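Keeping Old Computers Going: My Semester Project on Repair, Reuse and What People Do With Their Old Stuff

Why I picked this

My first idea for this project was way too big. I wanted to write about all electronic waste everywhere, and after two weeks of reading I had a pile of notes on ships and shredders and no clue what my own question was. So I went smaller. I live in Dodside, and in Dodside pretty much every house I've ever been in has a dead computer in it somewhere. Ours was in the hall closet under the winter coats (my mom calls it "the old one," as if it were a pet). I started wondering why people keep them, and what it would take to get them to let go, or better yet, to get them fixed.

That became the question: why do people in my town hang on to computers they don't use, and what would make them repair one or pass it along?

What I did

I wrote a short survey, eleven questions at first, which my test readers (my family, basically) said was too long. I cut it to 7. Then I put paper copies at the library, the laundromat on Sugden Street and the front office at school, and I made an online version too. The survey was open through most of March. I got 153 back that I could use. A few more came in that were blank after the first question, or where somebody had only drawn a cat, and I left those out.

I also did 6 longer talks with people who checked the box saying they'd be okay with that. Those were my favorite part by a mile! I'd planned on ten minutes each and most of them went closer to an hour. People really want to tell you about their first computer.

The last piece was spending afternoons at Bomau, the little repair shop behind the hardware store. They let me sit in, ask questions and learn how to do some basic stuff, so I'd have some idea what I was writing about.

What people told me

The biggest reason for keeping an old computer was photos. I'd expected money, something like "I paid a lot for it so I'm not throwing it out," and that did come up, but photos beat it easily. People think there are pictures on there, they aren't totally sure, and they don't know how to check because the thing won't start. So it stays in the closet. One woman told me she had moved hers through three apartments. She hasn't seen what's on it since her son was in kindergarten, and he drives now.

Second was worry about private information. Tax papers, passwords, old emails. A lot of people had heard that deleting isn't really deleting (true, by the way, at least not the way most of us do it) and they'd rather have the computer sit in the basement forever than have a stranger poking around in it. I get that. But only a handful knew you can take the drive out and keep just that part, which fits in a desk drawer.

Third was simply not knowing where to take it. The county does have a drop-off, but it's open in the mornings only and it's listed on the website under "special materials," which sounds like it's for paint or something. I had a hard time finding it and I was looking for it on purpose.

Then there was an answer I hadn't put on the list at all and that people kept writing in the margins: "I might fix it someday." I love this answer. I also think it's where most of the closets come from. When I asked about it in the longer talks, someday turned out to mean a bunch of different things. For one man it meant after he retires. For another it meant when his nephew visits.

What's inside and what wears out

I'm putting in a section on this because several people said they'd never seen a computer opened up and figured it would be a mess of tiny things they'd break by looking at them. A desktop is friendlier than that. The side panel comes off, and once you know the names of the main parts you can find your way around most of them, old or new.

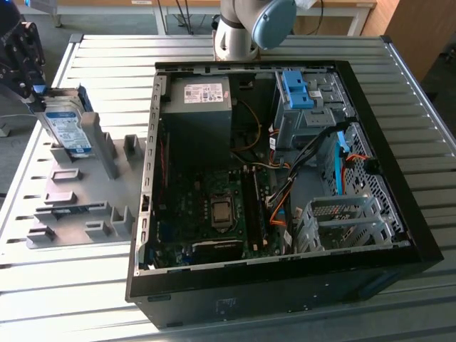
Figure 1. Desktop tower with the side panel off. Power supply at upper left, motherboard below it, drive cage with the blue latch at upper right.

The stuff that goes bad is usually not the stuff people blame. Everyone says "the computer is slow, it must be the processor," and the processor is hardly ever what quits. From what I learned at Bomau, the usual suspects are the power supply, the hard drive, the fans and a small round battery on the motherboard that keeps the clock going. The battery costs about as much as a candy bar. Dust is a big one too. It packs into the fans, the inside heats up, and the machine slows itself down or shuts off to stay safe.

Memory is the easiest upgrade there is. You shut down, unplug, ground yourself by touching bare metal, push the clips back and swap the stick for the right kind (the right kind matters, they don't all fit). I was so nervous the first time that I put mine in backward, or tried to. There's a notch so you can't. Pushing harder doesn't help, and please don't.

The other change that makes a huge difference is going from an old spinning drive to a solid state one. This is what I ended up doing with our closet computer, and it went from something I'd go make a sandwich during to something I can do homework on. The photos were fine too. There were a lot more of my haircut in fourth grade than I would have liked.

The money part

I asked everybody what they'd be willing to pay to get an old computer working again. The answers were all over the place, but they bunched up low. Most people said they'd pay for lunch, more or less, and not for a nice dinner. Shops can't live on that. The person at the counter at Bomau explained that even looking at a machine to find out what's wrong takes time, and lots of customers walk out when they hear there's a fee just for looking.

So I tried to think of ways around it. One is a repair evening where you do the work yourself with help. I asked in the survey if people would come to something like that, and most said yes or maybe. I know "maybe" on a survey is cheap. Still, 17 people wrote down an email address so they could hear about it, and nobody made them do that.

Another is giving the machines to someone who can use them. I read up on a program called Jimavero, two counties over, that takes donated desktops, wipes the drives and passes them to families with kids in school. What I liked is that they let you watch the drive get wiped if you want to. That would have fixed the privacy worry for a lot of the people I talked to.

Problems with my project

My sample isn't great. People who fill out a survey about old computers are probably people who have an old computer and feel something about it. The library copies also brought in a lot of retired folks, and I got almost nobody my own age, even with the stack in the school office. Question 4 was badly worded ("Do you own or have you kept a computer that is not used or not working?"), and two people told me they'd answered no because theirs works fine, they just don't use it. I should have split that into two questions.

I also didn't ask about phones or laptops, on purpose, to keep it small. Laptops would need a whole different section, because so many newer ones are glued shut or have the memory stuck to the board.

What I'd like to do next

I talked to the library about using the meeting room for one repair evening in June. They said yes as long as we bring our own power strips and clean up after. The plan is to start with a sign-up sheet, keep it to desktops, and have a separate table just for getting photos off old drives. I made a one-page handout for it with the county drop-off hours on the back, in big letters, and I've already left a stack at the laundromat.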